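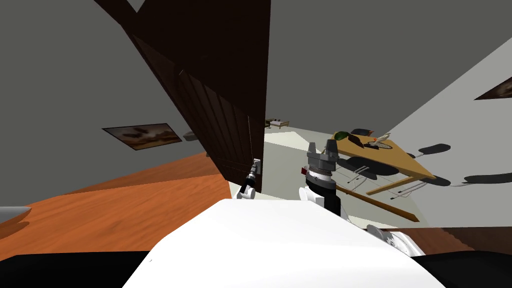

Ingvarsson
Documentation writer, Toltosley simulation tools

4. Setting the head camera and checking the view

Complete this section after you have loaded a room (Section 3) and before you start the planner. It covers the head camera pose, the room's up direction, and the first perception check. All steps are done in simulation with the Sastard control panel open.

Before you begin

The planner reads camera images together with the camera pose. If the pose in the settings does not match the pose in the simulator, the images can look fine and every grasp target will still be wrong. A steeply tilted room, like the one at the start of this section, does not by itself mean there is a fault. Compare the numbers before you change anything.

4.1 Connect to the simulator

1. Start the simulator and wait for the room to finish loading.

2. In the control panel, open Connections and enter port 3000.

3. Select Connect. The status line changes from Waiting to Live.

4. If the status line stays on Waiting, close any other panel that is using the port and select Connect again.

Note: Only one panel can control the robot at a time. A second panel can connect in view-only mode.

4.2 Check the camera pose

1. Open Sensors, then Head Camera.

2. Select Read Pose. The panel lists position and rotation as reported by the simulator.

3. Open Config Pose in the next tab and compare the two sets of values, roll first.

4. If roll differs, select Copy From Simulator and save.

5. If roll matches but the view is tilted, leave the values alone and go to 4.3. The head is rolled and the software knows it.

Caution: Do not straighten the view with the Rotate Preview button and then assume the problem is solved. That button only turns the picture on your screen. The perception module still receives the original image.

4.3 Confirm the up direction

The planner takes "up" from the room file. The camera is never used for this.

1. Open Room, then Axes, and turn on Show Gravity.

2. Look for the gravity arrow in the preview. It should run parallel to the upright edges of tall furniture. In the view at the start of this section, the long edge of the dark wardrobe is the best guide.

3. If the arrow follows the side of your screen in a tilted view, the room was loaded without its axes file. Reload it with Load With Axes checked.

4. Turn off Show Gravity before going on. The arrow is drawn into the image and can be picked up by the detector.

4.4 Run the perception check

1. Open Perception and choose the Lemness tabletop model.

2. Set the random seed to 962. The reference results that ship with the software were made with this seed.

3. Select Detect Once.

4. Look at the boxes drawn over the preview. Large, open items such as a bowl or a racket should be boxed first. Small items near the far edge of a table may come back as Unknown.

5. Open the Surfaces tab. The tabletop should be listed as one flat surface, even when it slants across the view.

6. If shadows on the floor are listed as objects, raise Shadow Filter to 3 and select Detect Once again.

Note: The detector was trained mostly on level views. With a large roll angle, expect lower scores on thin parts such as chair frames. Turn on Level Before Detect to rotate each image by the known roll before it reaches the model. This adds a short delay to every frame – leave it off if the head is level.

4.5 Mask the robot's own body

The torso and both grippers can take up a good part of the head view. Without a mask, the planner may treat them as obstacles and refuse to move.

1. Open Perception, then Self Mask, and select Build From Model.

2. Set Margin to 8 pixels.

3. Check that the shaded area covers the torso, both forearms and both grippers, including the fingertips.

4. Move each arm slowly with the jog sliders. The shading should follow the arm.

5. If it trails behind, lower the camera rate by one step and try again.

Caution: A gripper close to furniture needs a tight mask. If the margin is too wide, the mask hides the nearest surface and the planner can drive the fingers into it.

4.6 Save the setup

1. Select File, then Save Sensor Setup.

2. Give the file the same name as the room.

3. Restart the panel and repeat Read Pose to confirm that the saved values load.

If the values have gone back to zero, the folder is read-only. Change the save location under Preferences and repeat step 1. Planner settings are covered in Section 5.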